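3.2 样本与数据处理

本研究以社交平台Kumora的个人资料可见性设置为考察对象。问卷经平台站内信向3,000名注册用户发放，回收并剔除答题不完整者后，得到有效样本2,777份，数据截止日期为2019年12月31日。问卷共16题，涵盖账户注册时填写的个人信息类别、资料公开范围、第三方应用授权情况以及对访客记录功能的认知。受访者在填写前均阅读知情同意书，研究者不收集账户名称与登录凭证。

编码工作由两名编码员独立完成，分歧之处交由第三名研究者裁定。资料公开范围依Castaño与Vaněk提出的分类框架，划分为“完全公开”“仅限联系人”和“仅限本人”三级。同一用户对不同信息项采用不同设置的，以公开程度最高的一项计入。
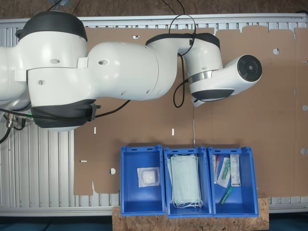
图2　机械臂俯视图，末端法兰未安装夹爪。

3.3 可见性设置与用户认知的偏差

用户自我报告的公开范围与账户的实际设置之间存在明显差异。部分受访者认为所在城市和教育经历仅联系人可见，而账户设置显示上述信息对全体访客开放。Radu在针对Vandov论坛用户的研究中观察到类似现象，并将其归因于注册流程中的默认选项。本研究的访谈材料与该解释基本一致：多数受访者自注册以来未曾修改默认设置，对设置页面所在位置亦不熟悉。

对访客记录功能的误解同样值得关注。Kumora并不向用户提供个人主页的访客名单，但仍有受访者相信可借助外部应用获知访客身份，并为此授予该类应用读取联系人列表的权限。Restrepo与Villca指出，此类授权往往在用户停止使用应用之后继续有效，其潜在影响超出用户在授权时的预期。

需要说明的是，本研究所依据的样本来自单一平台，且站内信的发放方式可能使活跃用户所占比例偏高。实际设置数据仅取自同意提供截图的受访者，未同意者的设置情况无从核对，因此上述差异不宜直接推及全部注册用户。有关授权期限与撤销行为的分析见第4节。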